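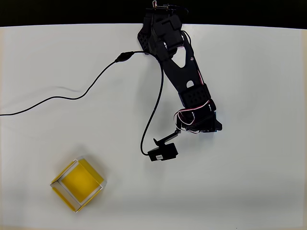

Tabletop Arm Recording Rules – README

Read this before you record anything. Short version of what we agreed on with Ettore Messina, plus fixes from the September runs. Applies to the Tusik arm bench and any copy of it.

What's in the set

2176 episodes, one arm, one yellow cube, white table, top view. 200 held back for testing, do not train on those. 8 episodes per batch folder. Batch notes sit next to the episodes as plain text.

Setup rules

Overhead view only. Arm base at the top, table filling the rest.
One cube on the table. Nothing else in reach – no mugs, tools, tape.
Cube can be turned any way, 45 degrees is fine. Do not line it up with the table every time, we had too much of that in the early batches.
Leave clear table between cube and gripper at the start.
Cables: the long loop down to the gripper servo is ok if it has slack. Must not lie over the cube or get under it. Check before every batch, not just the first.
Wire loops at the wrist – run the joint through its full range by hand, power off, look for pulling.
Even light. Soft shadows are fine, hard ones are not.

Safety

Hands out of reach while power is on. No exeptions for "just nudging the cube".
Power switch within reach of the person running it, not across the room.
Two people for any new motion script. One watches, one runs.
If a cable snags: power off first, then free it. Never pull on a live arm.
Long hair tied back, sleeves up.

Labeling

success / fail / aborted. Nothing in between.
Cube touched but not lifted = fail.
Person reached in = aborted, even if the lift was good.
Keep the fails. 112 were deleted by mistake before this rule and we can't get them back.

Known gaps

Clear edges on the cube catch the light, so masks come out ragged at the rim. Use the yellow top face for position.
One cube color only. Dont claim it works on others.
Servo label is too small to read from overhead, so write servo IDs in the batch notes.

Changes

2026-02-10 – cable rule reworded, Caltix export dropped, aborted label added.

Questions to Ross Forsyth at Esonley. Put the batch number in the subject line or it will get lost.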